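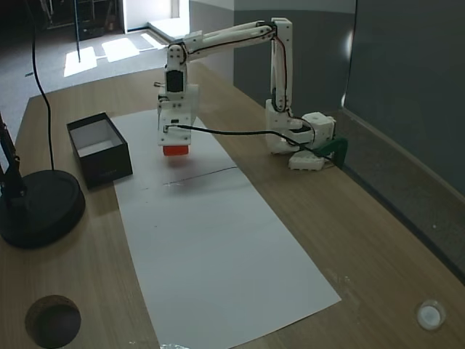 For our project we tested the Indeo arm kit, which is sold by the firm Skaten to schools and small workshops. The question was simple: can a group of students without much experience build it, fix it on a normal table and use it for sorting small things? Our group had four students and one term. The parts of the arm are 3D-printed in white, and the kit came with the printed parts, the servos, the cables and a clamp. We decided to fix the arm close to the right edge of a wooden table with the dark green clamp, and we put a long sheet of white paper under the gripper. To the left of the paper we placed an open black box with a white inside, where the objects should be dropped. The gripper has red-orange pads, and against the white paper they are easy to see, which helped us a lot when we judged its height.

2. Building the kit

The manual has 40 pages and the pictures in it are clear, but the English text was sometimes difficult for us. Step 25 speaks of "the short horn", and there are two short horns in the bag. We chose the wrong one and had to open the wrist again. The support desk of Skaten answered our e-mail the next morning and was very polite.

The cable of the gripper is in our opinion too free. It goes through the air back to the base, and when the arm turns far to one side we must watch it. We would like to have small clips for this in the kit.

3. Test

We used the Mosoti software, version for students. We made 40 trials with one small object, always starting from the same place on the paper. The arm put the object into the box in 30 of them. In most of the other trials the gripper closed too early. After we had changed the closing time the result became better, but we had no time to repeat the full series, so we don't give a number for it.

4. Opinion

We can recommend the kit for a school which has one free table and some patience. The next group at Walodlow will receive our settings file and the corrected list of screws. They should order one spare servo before April.

Walodlow Technical College, Student Projects | Contact the project office | © Walodlow | Back to top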